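Kesia Support Desk
Ticket record: Sponsored post delivery stopped across linked accounts
Client: Reserico
Product: Kesia campaign scheduler
Opened: Sunday, September 13, 2020
Priority: High
Status: Resolved, monitoring

Summary of fault

The client reported that paid placements scheduled through Kesia had ceased to publish on two of its three linked social accounts. Organic posts were unaffected. The campaign dashboard continued to display the placements as "Active", and no error notice was sent to the account administrator.

Of 70 placements queued for the weekend, 20 were published. The remainder were held at the authorization stage.

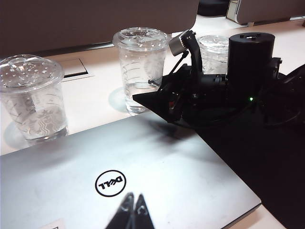
Closed Dell laptop, logo on lid.

Initial response

First-level support asked the client to sign out, clear the browser cache and reconnect both accounts. The connection test passed on each account, but the held placements did not move. A new test placement with a daily budget of $7 was also held.

The client confirmed that its payment card was valid and that the daily spending limit of $1,000 had not been reached. The ticket was escalated to second-level support.

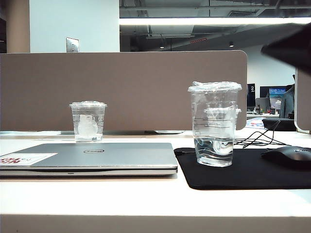 Svend Damgaard
Senior Analyst, Platform Integrations

Entry 1. I have reviewed the delivery log for the affected accounts. Each held placement carries a permission token issued in April, when the client moved its advertising from Getier to Kesia. Those tokens were granted to a former page administrator whose access has lapsed. Reconnecting the accounts renewed the publishing permission only; the advertising permission is stored separately and remained attached to the old administrator.

Entry 2. The client's current administrator, Kimie Kikuchi, was asked to complete the following under Settings, Linked Accounts:

1. Select the affected account and choose Remove Advertising Access.
2. Wait for the status to change to "Not linked".
3. Choose Add Advertising Access and approve every permission requested.
4. Return to the campaign and select Resubmit Held Items. 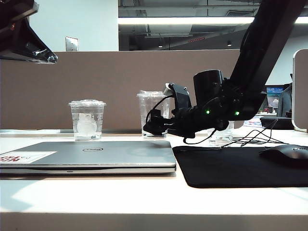 Entry 3. Ms. Kikuchi completed the steps on the first account and the held placements were released. On the second account, step 3 returned the message "Owner approval required". The owner of record is Mansa Abubakari, who approved the request by email link. The remaining placements were then released in their original order.

Entry 4. Placements with a start time already past have been returned to Draft and must be rescheduled by the client. No charges were recorded against them.

Further action

A request has been filed with the development team to display a warning whenever advertising permission lapses. The dashboard label will be reviewed under the same request.

This ticket will remain open for monitoring until the next billing cycle. Replies should be directed to Fumiko Hirose, Client Services, quoting the client name in the subject line.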